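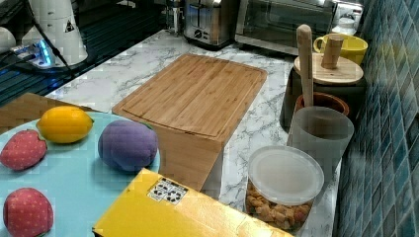

Clearing the counter
Speaker notes, August session, Clevton

Slide 1. Title

Welcome, say where the water and restrooms are. The session is 40 minutes with questions at the end. Handout is on the chairs. If there are not enough, share.

I'm Oisín Ní Bhriain. I work on small kitchens, mostly rentals and mostly for families with children under six. Today is only about the counter. Cabinets are the next talk and I will not take cabinet questions until the end.

Slide 2. What ends up on a counter

Ask the room to call out what is on theirs right now. Wait for five or six answers. Usually mail, keys, a charger, fruit, a lunch box, something waiting to be returned to a store.

Then go back to the opening picture. Cutting board, canisters, a container of snacks, a mug, a cardboard box, and a plate of plush fruit. Some of that is for cooking, some is for eating from, and some is for playing with. All of it has the same few feet of marble pattern to share.

I sort a counter into four groups:

Used every day for cooking
Food that gets opened every day
Things passing through
Things that live in another room

Give people two minutes to put their own items into the groups on the handout. The line for "don't know" is there on purpose. Leave it.

Slide 3. The board

Start with the cutting board. In most kitchens I visit it is the largest flat thing out, and everything else gets arranged around it.

A board that stays out needs a clear landing area on one side, wide enough for a dinner plate. Right-handed cooks usually want it on the right. Try it for a week and switch if it's wrong.

The board in the picture is bamboo with a groove around the edge, and it is raised at the near end on a block. A tilted board takes up almost the same space as a flat one, and you can't set anything on it. Flat against the counter for chopping, upright against the wall for storage. Those are the two positions I teach.

Care, if asked: wash by hand, dry standing up, oil when it looks pale. No dishwasher.

Slide 4. Canisters and containers

This is the long one. Ten minutes, watch the clock.

Look at how many kinds of container can stand together. Clear plastic with a frosted lid, a frosted cylinder, a brown ceramic pot, a dark one with a bamboo lid and a knob. None of them stack on each other. That is normal. People buy containers one at a time over years, or get them as gifts.

You don't need to replace them with a matching set. I priced matching sets for the Nukia apartments job and decided against it. What I did there:

Clear containers at the front, for food that gets finished in a week
Solid containers at the back, labeled on the lid and on the side
Anything tall goes nearest the wall
Nothing gets refilled until it has been emptied and washed

On that last one, people top up. The bottom inch of the flour is then two years old. Somebody in the room will admit to this.

Snacks. A clear container of snacks at the front of the counter gets eaten faster than the same snacks in a cabinet. If you want the children to help themselves, good, leave it at the front. If you don't, move it. I have no opinion on which.

Sizes, for people who like numbers: I use 800 ml for snacks and 1,000 ml for rice or oats. A 3,000 ml canister is for flour and it should not be on the counter unless you bake every week.

Slide 5. Boxes

Cardboard boxes. The yellow one in the picture has a small white label with pictograms on it, the kind that look like handling or warning symbols. Read the label before you flatten any box. If the contents have storage instructions printed there and nowhere else, cut that panel out and keep it with the item.

The rule I give is one night. A box can spend one night on the counter. After that it is opened, moved or recycled.

Pause here. People write this one down.

Slide 6. Toys in the kitchen

Parents ask about this more than anything else, so don't rush it.

Toy food migrates to the kitchen. The child sees you cutting fruit and brings fruit. I don't suggest banning it - it doesn't work and the child is doing something reasonable.

Give the toy food one plate. A round one like the turquoise plate in the picture, with the lemon and the strawberries on it, is about right. The plate is the limit. When it's full, something goes back to the bedroom before something else comes in. At the end of the day the whole plate gets carried out in one trip.

Keep it away from the cutting area. Plush soaks up onion and raw meat juice and takes a long time to dry after washing.

A low shelf is better than the counter if you have one. The Baloch family put theirs on the bottom shelf of a cart and the counter stayed clear most days.

Slide 7. Mugs

Short. One mug per person can stay out, at the back near the kettle, handle pointing the way you reach for it. The rest go on a shelf.

Slide 8. The evening reset

Go through it in order. Plates and cups to the sink. Toy plate out. Box rule. Lids on. Wipe from the wall toward you. Board upright.

It takes me six minutes in my own kitchen. With children helping, double it.

Slide 9. Questions

Handout has the Modent worksheet on the back for people who want to measure. Cabinet talk sign-up sheet is by the door.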